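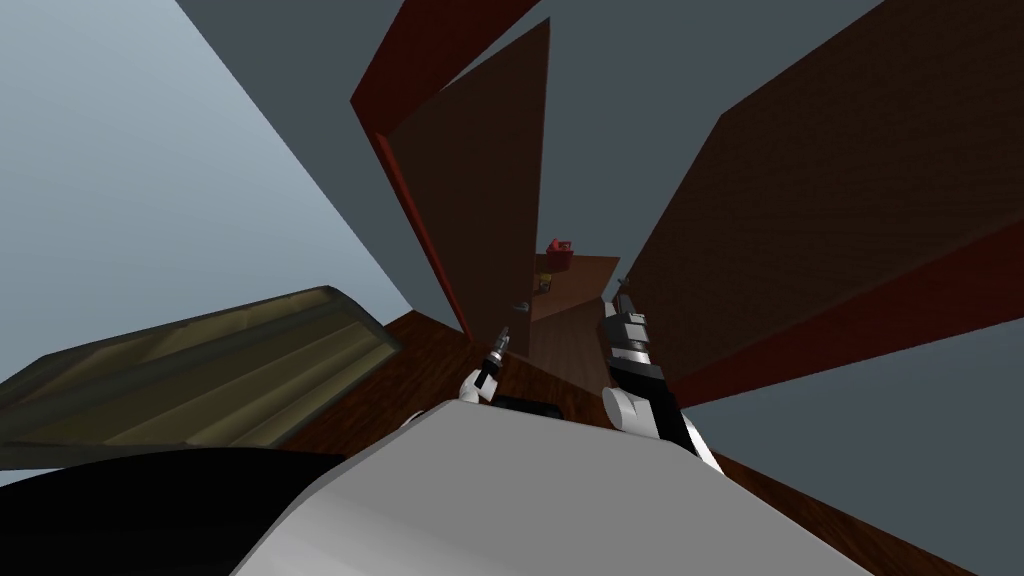

Head view, sim, both grippers forward.

June, workshop notebook – inclusive language audit, Kidholm survey form

Went through the draft questionnaire with Joni Seppälä. 25 items, down from 31 in the Malý version. Question 4 still combined gender and sexual orientation in one list. Split into 4a and 4b, each with a free-text box and "prefer not to say". Title field now optional.

Import test on the Prerkcombe server, started 10:25. Loaded 1000 dummy records plus the 25 edge cases Joni wrote (blank title, two surnames, changed first name, pronouns typed into the name box). 1025 in, 1002 out. The 23 missing were all edge cases. Cause: the old validation rule rejects any record where title and gender don't match. Rule removed, rerun, 1025 out.

Partner field: "husband/wife" was hard-coded in the letter template as well as on the form. Changed to "spouse or partner" in both. The Enham template has the same wording – not touched, different owner.

Free-text answers are exported with the postcode. In a small office that is enough to identify someone who isn't out at work. Postcode dropped from the export for now. Joni would keep the first half only; I would leave it out altogether. Not settled.

To do:
- check the printed form against 4a/4b
- ask Enham who signs off their template
- delete dummy records before the form opens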